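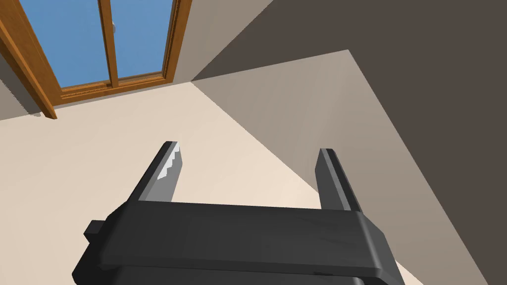 Figure 1. Wrist view from the simulated room shown to visitors, with the gripper open and nothing between the fingers.

The Nellcombe open day was organized by Theda Gerlach and ran as a series of short sessions. Visitors sat in front of a screen and watched the Groltura controller work in simulation, mostly from the wrist view. The host, Joscha Ruppert, described the system as "ready for homes." We attended 3 sessions and kept our own notes, and we do not think that what was on the screen supports the claim.

Our first concern is the room. In the view of Figure 1 there is a pale floor, a window with a wooden frame and plain blue behind the glass, and no clutter anywhere on the stretch of floor in sight. Few homes we know look like this. A controller that does well here has been asked very little about chair legs, rugs or pets.

The second concern is how attempts were reported. The handout gave 98 percent success over 66 attempts, but it did not say what counted as a success. When Lavanya Arumugam asked, she was told that an object "held at the end" was enough. By that rule a small framed painting of a rider on a white horse, held at a clear tilt between the fingers, would pass. Whether it could be hung straight on a wall from that grip was not part of the score – and hanging a picture was one of the household chores named in the opening talk.

We also asked for the attempts that had been left out. Ruppert said there were 13, all put down to "setup," and the logs were not offered. We make no guess about what they contain.
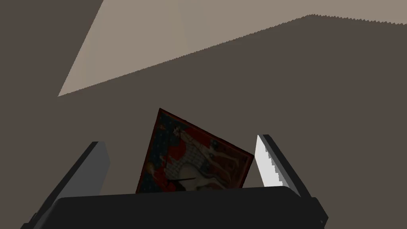
4.2 What visitors took away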